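Exit Interview Notes, Parkudau Office
README, updated 2025-07-25

Hi! I put this dataset together after two years of running exit interviews at Zestico, and I'm sharing it so other HR folks can poke around in it. It's 177 interviews, all typed up by me (sorry about the typos, I've fixed the ones I could find).

What's in the folder

interviews.csv has one row per person who left. The columns are team, years on the job, main reason for leaving, second reason, and a free text comment. I kept the reason labels short, so "manager" means trouble with a manager and "hours" covers rosters, overtime and on-call.

themes.csv is my own grouping of the comments into 15 themes. Another reader would probably group them differently, and I'd love to see your version!
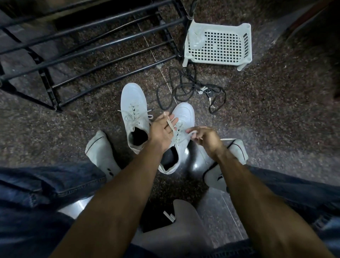 How I collected it

Most chats ran on the person's last day, in the small meeting room, with a cup of tea if they wanted one. People from the Allbridge site did theirs by phone, and those notes are a fair bit shorter. I asked the same 10 questions each time but let people wander off topic, which is where the good stuff usually came up.

Names, job titles and exact dates are gone. If a team had only a couple of leavers I folded it into "other".
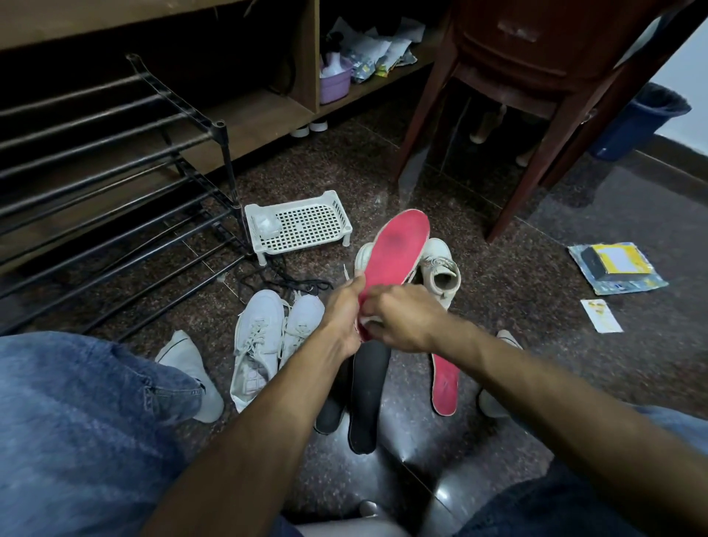 Page 2

Known problems

The Le Roux merger landed in February of the first year, and the label "change" gets used a lot after that. I didn't split it up and I wish I had. Blank cells in the second reason column mean the person gave only one, so please don't read them as missing data.

Also, these are people who said yes to a chat. The ones who left in a huff mostly didn't!

Using it

Go for your life, for training, research or a slide deck. Please don't try to work out who anyone is. If you spot a mistake, open an issue and give me the row number.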